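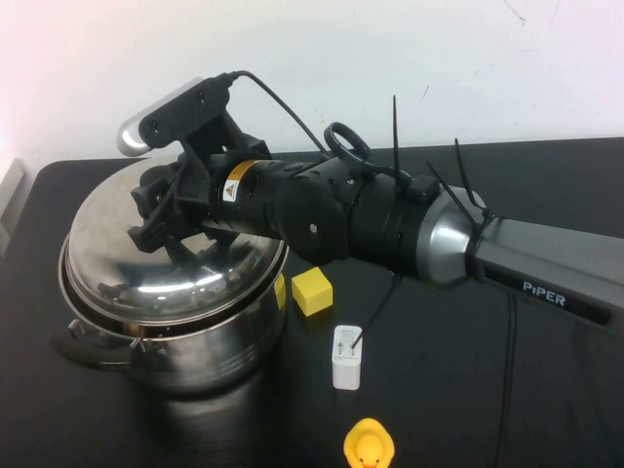 Call for Participants: Household Tidying and Storage Study

Reference 1585

The Skosska Centre for Household Studies invites expressions of interest from adults living in Potgate and the surrounding district who are willing to take part in a study of everyday tidying. The study is concerned with how people clear a table or bench on which kitchenware has become mixed with other belongings, and with the decisions they make about what goes where, in what order, and what is left until last.

Participants are asked to attend 12 sessions over the course of the study, which opens in August. Sessions are held in Room 2 of the Biswas Building. No previous experience is required, and applicants do not need to consider themselves tidy. Applications are particularly welcome from people who share a kitchen with others, including students, grandparents who mind young children, and residents of group homes.

About the study

The study forms part of the Brulo Program, which examines storage and clutter in small homes. Earlier work under the program relied on questionnaires and household diaries. These gave useful information about cupboards, pantries and benchtops, but respondents found it difficult to recall the small movements involved in putting things away, such as where a lid is set down while a pot is being filled or emptied. The present study looks at those movements directly.

The work is carried out at a table. The items are ordinary ones of the kind that collect in a family kitchen, and some of them have no obvious home there. Participants will be given a starting layout and a short written instruction. An instruction may ask for every small item to be placed in a particular container, for only certain items to be moved, or for the table to be left in whatever state the participant regards as tidy. In several sessions the instruction is deliberately brief, and staff will not add to it.

Layouts are reset by staff between tasks. Participants are asked not to assist with this, however kindly meant, as the placement of each item is checked against a plan before the next task begins.

What sessions involve

A session lasts ninety minutes, including a break. Tea, coffee and water are provided in the adjoining room and may not be brought to the table. Most sessions consist of short tabletop tasks followed by an interview in which participants talk through the choices they made. There are no right answers in the interview, and participants may say that they do not know why they did something.

One group of tasks uses a large stainless steel cooking pot with its own lid. The lid may be on the pot at the start or resting on the table to one side, and the smaller items are spread in the space around them. These include foam cubes in different colours, a wall charger and a yellow rubber duck. The combination is intended to resemble the kind of mixture found on a bench at the end of a day, when cookware, electrical items and toys have all come to rest in the same place.

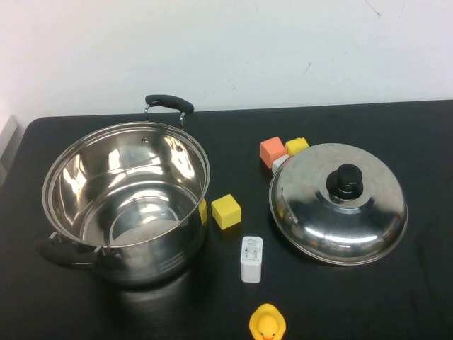 Participants differ a good deal in how they treat the electrical items. Some prefer to keep them well away from anything used for cooking, while others gather everything together first and sort it afterwards. Either approach is acceptable unless the written instruction says otherwise. The interview will return to these points, and participants may be asked what they would do with the same items at home.

No food is prepared during any session and no heat is used. Items are to be handled with ordinary care. Participants will not be charged for accidental damage.

Who may take part

Applicants must:

be aged 18 or over at the time of the first session
be able to attend Room 2 in person
be able to read short instructions in English, or bring a support person who can read them aloud
be comfortable taking part in a recorded interview

Applicants who use one hand, who work from a seated position, or who have low vision are encouraged to apply. The table can be approached from a standing position or a chair, and written instructions are available in large print – please note any requirement on the expression of interest so that the room can be prepared. Support workers and assistance animals are welcome.

People currently employed by the Centre, and members of their immediate households, are not eligible.

Payment and expenses

Participants who complete all sessions will receive a total of $192, paid in two equal parts, the first at the midpoint of the study and the second at its close. Those who withdraw early will be paid in proportion to the number of sessions attended. Bus fares within the Potgate district will be reimbursed on presentation of a receipt or travel card statement. Parking behind the Biswas Building is limited, and spaces cannot be reserved except for holders of an accessible parking permit.

Consent and privacy

An information sheet and consent form will be sent to each applicant before the first session. Participation is voluntary and may be ended at any time without a reason being given. Recordings are stored under a participant number and are available only to members of the study team. Names and contact details are kept separately and will be destroyed once final payments have been made. Written findings may quote from interviews, with any identifying remarks removed.

Participants who wish to receive a plain-language summary of the findings may say so on the consent form.

How to apply

Expressions of interest should be made in writing to Siham Ragab, Participant Coordinator, Skosska Centre for Household Studies, Biswas Building, Potgate, quoting reference 1585. Please include your name, a daytime telephone number, the times of day that suit you best, and one or two sentences about the household in which you live. Forms are also available from the front counter between 9 am and 4 pm.

Applicants will be contacted by telephone to confirm eligibility and to arrange a short visit to the room before the first session. Sessions run in the morning and early evening. Every effort will be made to offer a regular time, although changes may be necessary during school holidays.

Applicants who cannot be offered a place will be notified in writing and may ask to be added to a reserve list. Applications close at 5 pm on the last working day of the month before sessions begin.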